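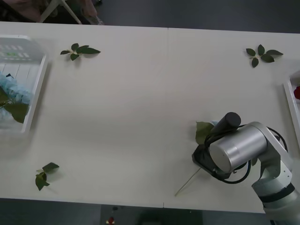
About Pladora Hearing

Pladora is a small hearing clinic. We test hearing, fit and fix hearing aids, take out wax, make custom ear plugs, and spend a lot of time on the phone with people whose left one has stopped working. Two rooms, one booth, one front desk. Open 8:30 am, closed for lunch.

Started by Thịnh Đặng, audiologist, after years of fitting aids in other people's clinics. Still does most of the adult testing. Ask for a morning if you want Thịnh -- afternoons are mostly kids and follow-ups.

What we do

Hearing tests for ages four and up. Younger than that we'll refer you on to a children's centre, no charge for the phone call.
Hearing aids, new and second opinion. We aren't owned by a manufacturer and don't work on commission.
Repairs, tubing, domes, batteries. Bring it in even if you bought it somewhere else.
Wax removal, by suction or by hand. Please don't use cotton buds the week before. Or ever.
Plugs for musicians, swimmers, shift workers and anyone with a snorer at home.
Workplace tests, at your site or ours.

A first apointment runs an hour. Bring your old aids if you have them, a list of your medications, and somebody whose voice you hear a lot. We test with their voice as well as the beeps.

Prices are on the sheet at the desk and we'll email it if you ask. A full adult test is $200. If you go on to buy aids from us it comes off the bill. Trial period on every pair, and you can hand them back.
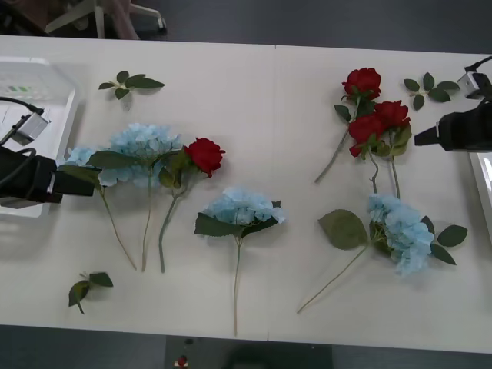 Wotel, September

Second clinic now open in Wotel, upstairs in the Verhoeven building, suite 788. There's a lift, entrance is on the parking lot side. Same staff, going back and forth, so hours are shorter there -- 10 am to 3 pm for now. Testing and fittings at both places. Wax removal at the main clinic only untill the second suction unit is set up.

Your file is shared, so book whichever is closer. If you've been coming to us for years nothing changes, same phone, same reminder cards.

We've also moved our booking over to Jelus. You'll get a text the day before. Reply Y to confirm. If you don't text, tell the desk and we'll call you instead, or call your daughter, whoever you like.

Getting in touch

Phone is best before noon. Extension 2259 for repairs, leave a message with your name and which ear. Email gets answered at the end of the day. No referral needed for adults. Walk-ins fine for batteries and tubing, everything else please book.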